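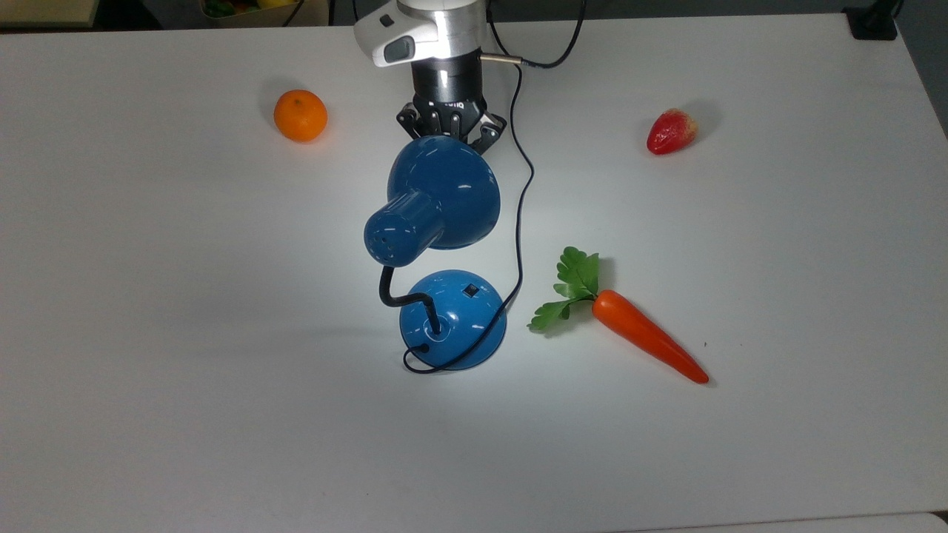
Blaue Schreibtischlampe, glänzender Schirm.

Werkstattbuch, Papier und Einband
29. Oktober 2025

Auftrag Flulitz, Rechnungsbuch der Mühle, Fortsetzung. Der Block ist jetzt vollständig auseinander. Foliierung mit Bleistift nachgetragen, 101 Blatt, das letzte lose und quer gefaltet. Im Übernahmeprotokoll steht eine andere Zahl, dort sind offenbar die eingelegten Zettel mitgezählt worden. Habe Precious Buenaventura gebeten, das im Archiv klären zu lassen, bevor wir den Zustandsbericht abschicken. Die Zettel liegen in einer eigenen Mappe, jeweils mit Angabe der Seite, zwischen der sie gefunden wurden.

Kleister
Weizenstärke über Nacht eingeweicht, Wasser am Morgen abgegossen und erneuert. Erster Topf bei 82 Grad vom Feuer genommen, zweiter Topf bei 90 Grad, sonst alles gleich. Der erste ist nach dem Abkühlen weich und etwas milchig, lässt sich gut durchs Haarsieb treiben, zieht aber beim Verdünnen Körnchen. Der zweite ist glasiger, steht fester und musste zweimal durchs Sieb. Dafür verteilt er sich mit dem breiten Pinsel ohne Streifen.

Probestreifen auf altem Hadernpapier aus der Restekiste, Japanpapier dünn, beide Kleister in gleicher Verdünnung. Zwischen Vlies und Löschkarton getrocknet, Glasplatte, mittleres Gewicht. Beim ersten Kleister hebt sich der Streifen an den Enden, wenn man mit dem Falzbein darunterfährt. Beim zweiten hält er durchgehend und reißt eher im Japanpapier selbst. Für die Falze nehme ich also den zweiten. Für die kleinen Eckrisse würde mir der erste reichen, aber zwei Töpfe nebeneinander führt nur zu Verwechslungen, das hatten wir im März schon einmal.

Griltidon
Hamish Doolan hatte vorgeschlagen, dem Kleister etwas Griltidon beizumischen, damit er länger offen bleibt. Ausprobiert an derselben Sorte Hadernpapier. Offene Zeit ist wirklich länger, man kann den Streifen noch schieben, wenn er sonst schon sitzt. Nach dem Trocknen fühlt sich die Stelle allerdings glatt an und glänzt im Streiflicht – auf dem Mühlenpapier, das ziemlich stumpf ist, würde das auffallen. Für dieses Buch nicht. Auf gestrichenem Papier kann man noch einmal darüber reden. Der Rest der Mischung steht beschriftet im Kühlschrank, oberes Fach, bitte nicht für etwas anderes verwenden.

Tinte
Tropfentest an unauffälligen Stellen, jeweils am unteren Rand, wo Buchstaben auslaufen. Die braune Tinte der Haupteinträge ist stabil. Die rote, mit der jemand später Summen unterstrichen hat, blutet sofort ins Löschpapier aus. Damit ist die Wässerung für alle Lagen mit roten Strichen erledigt. Trockenreinigung mit Latexschwamm, danach Radierpulver nur an den Rändern und nicht über Schrift.

Rawiri McPhee meint, man könne die roten Stellen lokal fixieren und trotzdem wässern. Ich bin dagegen. Das Papier ist an den betroffenen Stellen weder besonders sauer noch brüchig, und der Gewinn wäre klein. Wir haben uns darauf verständigt, den pH-Wert auf den Blättern ohne Rot noch einmal zu messen und dann zu entscheiden, ob überhaupt etwas ins Bad kommt. Das Messgerät muss vorher kalibriert werden, die Pufferlösungen sind abgelaufen. Neue bestellt.

Schimmelverdacht in der vierten Lage: graue Flecken am Bund, trocken, nicht wischbar. Unter dem Mikroskop keine Fäden zu sehen, eher Schmutz von altem Leim. Trotzdem mit Maske und unter der Absaugung abgenommen. Lage bis auf Weiteres separat.

Einband
Schafleder, am Rücken stark abgebaut, roter Staub an den Fingern. Vorderdeckel am oberen Gelenk gebrochen, Hinterdeckel hängt noch an den Bünden. Die Deckelpappen sind aus Makulatur geklebt, an der Innenkante liest man Reste von gedrucktem Text, vermutlich ein Kalender. Elsie Merrick möchte die Makulatur gern ablösen lassen. Das steht nicht im Auftrag und wäre ein ziemlicher Eingriff. Wir dokumentieren, was an der Kante sichtbar ist, und lassen die Pappen ganz. Wenn das Archiv es ausdrücklich anders will, brauchen wir das schriftlich.

Lederfarbe für die Ergänzung am Rücken: Probe aus der Mischung Dunstan hell mit wenig Umbra. Nass sah das passend aus, getrocknet ist es zu gelb. Zweite Probe mit mehr Umbra, liegt noch zum Trocknen auf der Fensterbank. Beurteilung nur bei Tageslicht und nicht unter den Arbeitsleuchten, die Leuchtmittel ziehen alles ins Warme.

Presse
Die Okar läuft wieder, die Spindel ist gereinigt und neu gefettet. Sie hat aber auf der linken Seite nach wie vor Spiel, man merkt es, wenn man den Block mit dem Rücken nach links einlegt. Zum Ausgleich ein Brett unterlegen oder gleich die kleine Handpresse nehmen. Siv Magnusson kennt jemanden, der die Führung nachdrehen könnte, Angebot steht aus. Bis dahin bitte niemand mit der langen Stange anziehen.

Löschkartons: Wechsel alle 8 Stunden während der ersten Trocknung, danach einmal täglich. Gebrauchte Kartons flach auf das Gitter und nicht gegen die Heizung lehnen, die verziehen sich und drücken dann die Welle ins nächste Blatt. Zwei Stapel sind so schon unbrauchbar geworden und dienen jetzt als Unterlage beim Schneiden.

Heften
Die alten Heftlöcher sind größtenteils brauchbar. Bei den inneren Doppelblättern sind sie ausgerissen, dort erst die Falze mit Japanpapier hinterlegen und nach dem Trocknen von innen neu vorstechen. Heftung auf echte Bünde wie vorgefunden, Hanfkordel, Leinenzwirn ungewachst. Der gewachste, den wir beim letzten Buch hatten, rutscht bei so lockeren Lagen, und der Block wird am Schwanz breiter als am Kopf.

Die Steigung vorher an einem Probeblock prüfen. Ich habe aus Restpapier ähnlicher Stärke Lagen gefalzt, sie liegen beschwert im Regal unter dem Planschrank. Kapital erst besprechen: vom alten ist nur oben ein Rest da, blau und ungefärbt im Wechsel, unten fehlt es ganz.

Offen
Foliierung mit Archivliste abgleichen (Precious).
pH-Messung, sobald die Puffer da sind.
Zweite Lederprobe bei Tageslicht ansehen.
Japanpapier in mittlerer Stärke nachbestellen, die Rolle reicht für die Falze, für die Vorsätze wird es knapp.
Falze der ersten Lagen morgen früh mit frischem Kleister aus dem zweiten Topf. Sieb vorher spülen, es hing noch Stärke im Rand.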